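Courses > Workplace Skills > Unit 4 > Handout: Cables and Work Surfaces

Last updated: Nov 21, 2019

Unit 4: Cables and Work Surfaces
Instructor: Omar Tarawneh
Lab notes: Hussam Nassar

Read this before the practical. Bring one cable of your own, two meters or longer, and a soft tie.

1. Why cables fail
Most damage is close to the plug, where the cable bends hardest. Winding it tightly around your hand or elbow adds a twist with every turn. After a while the copper strands inside break and the cable works only when held at an angle.

2. Coiling
Hold the plug in your left hand. Make the first loop the ordinary way, then turn your wrist under for the second. Keep alternating. The loops should hang flat. Tie them once, loosely – a tight tie leaves a kink. At the Kassab store room we keep 68 cables on pegs, and coils that were tied too hard are easy to pick out.

3. Laying a cable out
Let the cable fall into wide curves before you straighten it. Don't pull on a loop to remove it. Follow the cable from one end with your fingers and let each bend open. A thin black cable on brown wood is fairly easy to follow by eye, even where it bends back on itself.
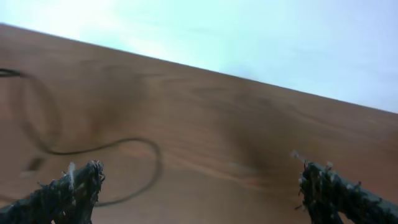 4. Wiping the table
Clear everything off first, cables included. Wipe along the grain with a damp cloth, then a dry one. Look at the surface from a low angle toward the window. Shadows can hide a mark, so move your head before you decide a patch is clean.

5. For the practical
You will coil three cables and clear one table. The work is marked out of 100. Write your table number on the Kitgate sheet and hand it in before you leave.

Related
Unit 3: Storing Hand Tools
Unit 5: Labels and Shelves
Clarkalik Reading List, October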